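生活支援ロボット概論 配布資料 第5回
家事と現場作業はどこまで機械に任せられるか

更新日:2023年8月22日

今回の範囲
前回までに扱った移動と地図作成の話は、ここでは済んだものとして進める。今回は手を使う作業、つまり物をつかむ、入れる、出す、畳む、並べるといった動作を扱う。教科書の該当章は古い事例が多いので、この資料を優先して読むこと。章末の用語は試験範囲に含む。

1. 問いの立て方
「ロボットは家事ができるか」という問いは、そのままでは答えられない。家事という言葉に含まれる作業の幅が広すぎるためである。床の掃除機がけは、家庭用の製品がすでに普及している。一方、床に落ちた靴下を拾って洗濯物入れに入れる作業は、研究室では実演できても、家庭で毎日任せられる段階にはない。両者の差は床を認識する能力よりも、手の側にある。

この授業では、作業を次の観点で分けて考える。

対象物の形が決まっているか
置き場所が決まっているか
失敗したときにやり直せるか
途中で人が割り込むか

食器洗い機は、この表で言えば、形の違いを水流で吸収し、置き場所は人に決めてもらっている機械である。皿を入れるのも出すのも人であり、機械が引き受けているのは洗う工程だけになる。家事の自動化で成功した製品の多くは、このように一番難しい部分を人に残している。

2. 現場作業との比較
工場の搬送や溶接では、対象物の位置を治具で固定できる。ロボットは決められた座標に手先を動かせばよく、何を持っているかを知る必要がほとんどない。倉庫の仕分けになると、箱や袋の種類が増え、吸着パッドと画像認識の組み合わせが使われる。

小規模な店舗の裏方はその中間にあたる。Pludbridge は授業で使う架空でない規模感をつかむための演習課題の名称で、小さな店の返品棚を題材にしている。品目数は2459で、衣類、布袋、文具、玩具が混在する。演習では、このうち硬い箱に入った品だけを対象にすると計画はすぐに立つ。布製品を加えた途端に、把持の候補点を決める段階で手が止まる班が多い。

注意しておきたいのは、現場のほうが家庭より必ず易しいとは限らない点である。現場には時間の制約がある。家庭なら夜中に時間をかけて片づけてもかまわないが、返品棚の処理は次の入荷までに終わらせなければならない。

3. 柔らかい物の扱い
剛体の場合、姿勢は位置3成分と回転3成分で表せる。布やぬいぐるみでは、これに形そのものの変化が加わる。つかむ前と後で形が変わり、持ち上げると垂れ、押すとへこむ。見えていない側がどうなっているかは、触ってみるまで分からないことが多い。

容器が柔らかい場合は、さらに事情が複雑になる。硬い箱から物を取り出すとき、壁は動かない障害物として計算できる。布の収納箱では、手が縁に触れると壁が倒れ、中の物も一緒に動く。人はこれを気にせず、縁を手の甲で押しのけながら奥に指を入れる。この「押しのける」という接触を、従来の動作計画は衝突とみなして避けてきた。

取り出しの動作は、おおよそ次の段階に分けられる。

接近:容器の口に手を向ける
進入:縁を避ける、または縁を押して入る
把持:対象物のつかめる部分を探して指を閉じる
引き上げ:隣の物を巻き込まずに持ち上げる
配置:目的の場所に下ろして指を開く

失敗が集中するのは把持と引き上げである。布同士は絡む。1枚だけ持ち上げたつもりで、下の1枚がついてくる。人は重さの違いや指先の感触で気づいて軽く振るが、カメラだけに頼る機械はそのまま運んでしまう。

4. 動作をどう教えるか
手順をすべてプログラムで書く方法は、対象物が増えると破綻する。そこで、人の動作を記録し、それを手本として学習させる方法が使われる。模倣学習と呼ばれるもので、記録の取り方は主に次のとおりである。

(a) 直接教示
ロボットの腕を人が手で持って動かす。関節の値がそのまま記録できる。腕が重い機種では動作がぎこちなくなり、両手の作業には向かない。

(b) 遠隔操作
操作者が別の装置を動かし、ロボットが追従する。得られた記録はロボットの体に合っているので、変換が少なくて済む。操作者は接触の感触を得にくく、慣れるまでに時間がかかる。ロボット本体が1台ふさがるため、記録を増やす費用も高い。

(c) 装着型の計測
人が手にセンサーを着け、自分の手で作業する。動作は速く自然になる。ただし、人の手とロボットの手では指の数も長さも違うので、記録をロボットの動きに写し替える処理が必要になる。この処理をリターゲティングという。

(c)では、指の曲がりと手全体の位置を別々に測ることがある。指はグローブ側のセンサーで測り、手の位置と向きは、白黒の模様を印刷した目印をカメラで読んで求める。目印を立方体の各面に貼っておくと、手首を回しても、いずれかの面がカメラに向きやすい。平面の目印1枚では、手を裏返した時点で位置が失われる。

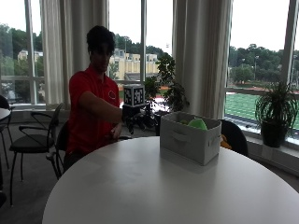 図1 装着型計測の作業環境。右手にセンサーグローブと立方体マーカー、卓上に布製の収納箱。

図1の収納箱には、縁より上に出ている明るい緑色の柔らかい物と、その左に小さな淡い緑色の物が入っている。容器も中身も変形するという点で、3節で述べた条件に当てはまる。側面は少したるんでおり、縁の位置を固定した直方体のモデルでは近似が粗くなる。正面には楕円形の持ち手穴もある。箱ごと運ぶ課題であれば、この穴が把持位置の候補になる。取り出しの課題と運搬の課題では、同じ箱でも見るべき場所が違う。

目印を使う計測では、背景と光にも注意する。明るい窓を背にすると、露出の設定によっては手前が暗く写り、模様の読み取りに影響する。葉や腕が目印に重なる配置も、隠れの原因として検討の対象になる。

5. 評価の読み方
論文や製品紹介で成功率を見るときは、何を成功と数えたかを先に確認する。「取り出せた」が、容器から出た時点を指すのか、所定の場所に置いた時点を指すのかで数字は変わる。やり直しを認めたか、人が途中で物を置き直したかも確認すること。

演習で使う評価ソフト Skilano では、各試行を開始、接触、離脱、完了の時刻で区切る。やり直しは別の試行にせず、同じ試行の中の再接触として記録する。記録形式 Clotport は布製品用に作ったもので、対象物の姿勢の欄がなく、代わりに輪郭と把持点の欄がある。剛体用の形式から変換する場合、輪郭は空欄のままでよい。

実機の Ra は2本指のハンドを備える。5本指の手で記録した動作をそのまま使うことはできず、親指と人差し指の先端を2本の指に対応させるのが基本になる。残りの指で布を押さえる動きは、この対応では消えてしまう。6月の演習で布の引き上げがうまくいかなかった班は、まずここを見直すこと。

6. 現時点での答え
条件をそろえた卓上での取り出しや配置は、柔らかい物でもできるようになってきた。家庭で、人が見ていない状態で、種類を限定せずに任せることはまだできない。間にあるのは、対象物の種類、失敗の検出、失敗後の復帰である。洗濯物を畳む実演はよく紹介されるが、かごから1枚ずつ出して広げるところまで含んでいるかどうかで、難しさはまったく違う。

用語
模倣学習、直接教示、遠隔操作、リターゲティング、把持点、再接触

課題
自宅か身近な職場の作業を1つ選び、1節の観点で分類したうえで、接近から配置までの段階に分けて書く。機械に任せる段階と人に残す段階を分け、それぞれ理由を付けること。分量はA4で2枚まで。Ra で実行する想定の場合は、2本指で足りない動作に印を付けておく。提出先は授業ページの課題欄とする。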